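Trindton teaches its arms by remote, and the Flometti knob panel is this month's headache. "You drive it, it copies. Slowly," says the lead operator.
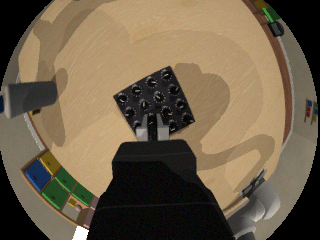
"Small moves – thats the trick. Two hours and your wrists know it." 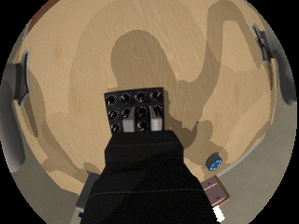
Gripper over the knob panel, in simulation

So far, 66 demos kept, nine binned. Mostly hesitation.
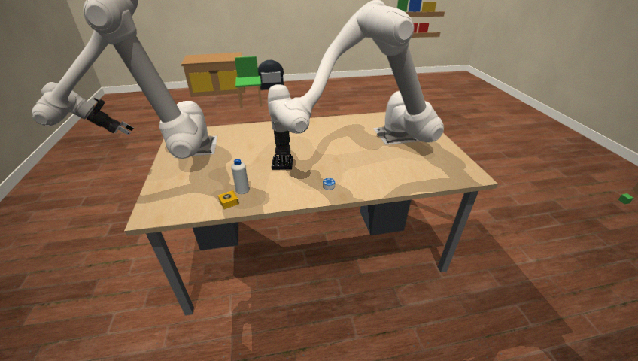
Hemmin thinks guiding the arm by hand would be quicker for teh easy jobs.

"Maybe. But I like the controls – you feel daft, then you dont."

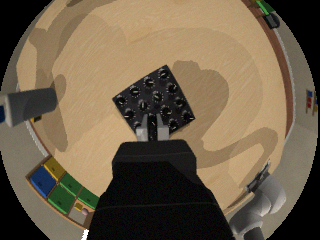 "Bottles next. After lunch."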